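July 17, 2022
By the author of the Jeva build notes

Chapter 5
The Gripper

By the end of the last chapter the arm could move to a point on the bench and stay there. It had nothing at the end of it except a mounting plate with four holes. In this chapter you will build the part that goes on that plate, and you will run it in simulation before you cut or print anything.

The project arm in this book is called Jeva. The first one was built on a kitchen table, and the second in a shared workshop on Humphreys Street that rents bench space by the month. Most of the instructions come from the second build. The first gripper broke in March, when it was told to close on a socket wrench and the motor kept pushing after the fingers had met. The break was at the lower end of one link, where the plastic around the pin was too thin. The drawings in this chapter have more material there.

5.1 What the gripper has to do

A gripper for a home build has a short job list. It has to open wide enough for the parts you plan to pick up, close with enough force to hold them, and stop before it damages itself or the part. For Jeva the heaviest part is a steel bracket of 289 grams. If your own parts are lighter, you can use a smaller motor and leave the rest of the design alone.

Write down your widest part and your heaviest part before you go on. You will need both numbers in Section 5.4, where you choose the link length, and again in Section 5.6, where you choose the motor.

5.2 Parallel jaws and angular jaws

The simplest gripper has two fingers that turn on two pins, like a pair of pliers. This is an angular gripper. It is easy to make, but the faces of the fingers are parallel at only one opening. At any other opening they meet the part at an angle, and a smooth part tends to slide out toward the tips.

A parallel gripper keeps the finger faces parallel all the way through its travel. One way to do this is with a straight rail and a slider on each side. Rails work well but they collect dust, and a cheap rail binds when it is loaded from the side. The other way is with links. Each finger is carried by two links, an outer one and an inner one, with a pin at each end. If the two links are the same length from pin to pin, and the pins are the same distance apart at the top and the bottom, the four pins form a parallelogram. The links swing, and the finger moves without turning.

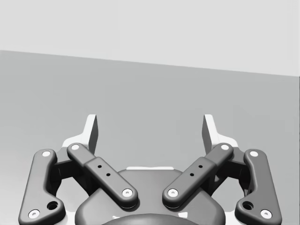
The finger does not travel in a straight line when it is carried this way. It follows an arc, so the fingertips move forward a little as the gripper closes and back again as it opens. On Jeva the difference over the full travel is 5 millimeters. The control program has to allow for it, or the tips will touch the bench when you pick up something thin from above. We will add the correction in Chapter 6.

Small errors in pin spacing matter more than small errors in anything else. If one link is longer than its partner, the finger tilts as it moves, and the error changes with the opening. Drill or ream both links of a pair together, clamped in one stack. If you print them, print all four in one batch with the same material, then ream the holes by hand.

5.3 Setting up the model

Load the file from Chapter 4 and attach the gripper to the mounting plate. Leave the bench bare for now. A model with no parts to pick up runs faster, and any movement you see comes from the gripper itself. Set the opening to its full value and step the motor joint through its range. Watch the faces of the two fingertips. They should stay parallel and should reach the center line at the same time.

If the links shake or drift apart, the time step is too long. Halve it and run the test again. Builders using the Flarnero solver should also raise the iteration limit to 40, as the default is too low for a closed chain of links.

Before you start Section 5.4, run the open and close cycle 900 times and save the log. The joint forces in that file are used to choose the pin diameter.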